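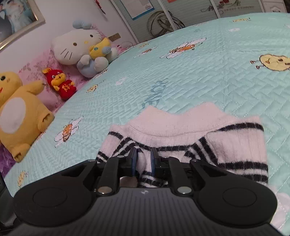 Brirkitz Wool and Knits Wash, 30 fl oz

I started making this wash because I kept ruining sweaters. Good ones, too! My favorite striped pullover went through the regular cycle with the towels one December and came out sized for a toddler, and after that I got a little obsessed. Brirkitz is what I ended up with, and I've used it on everything knitted I own ever since.

It's a no-rinse liquid with a bit of lanolin in it, so wool keeps its softness (cotton knits are happy with it as well). The scent is very light, sort of clean hay and orange peel, and it's mostly gone by the time the sweater dries. If you're sensitive to smells, pick Unscented from the menu. Same price.

How I use it: fill the sink with cool water, add 2 capfuls, swish, and drop the sweater in. Leave it alone for 13 minutes. No scrubbing, no wringing, please! Then drain, press the water out against the side of the sink, roll the whole thing up in a towel and lean on it. Dry it flat. I do mine on a spare bed with a towel underneath, and I pat the sleeves and hem back into shape while it's still damp.

For stripes and other strong contrasts, go colder than you think and don't let it soak longer. Dark yarn can bleed onto pale yarn in warm water, and no soap I know of will fix that afterward.

Size: 30 fl oz bottle with a screw cap
Scents: Draddale (hay and orange), Unscented
Good for: wool, alpaca, cashmere, cotton knits
Not for: leather trim, anything marked dry clean only

Goes well with the Okoth mesh drying rack, which folds flat and fits over most bathtubs. Buy the 2 together and shipping is on me.

The cap was redesigned in May 2022, so if you have an older bottle, the new caps won't fit it. Send me a note through the Stondico shop page and I'll mail you one of the old style while I still have them.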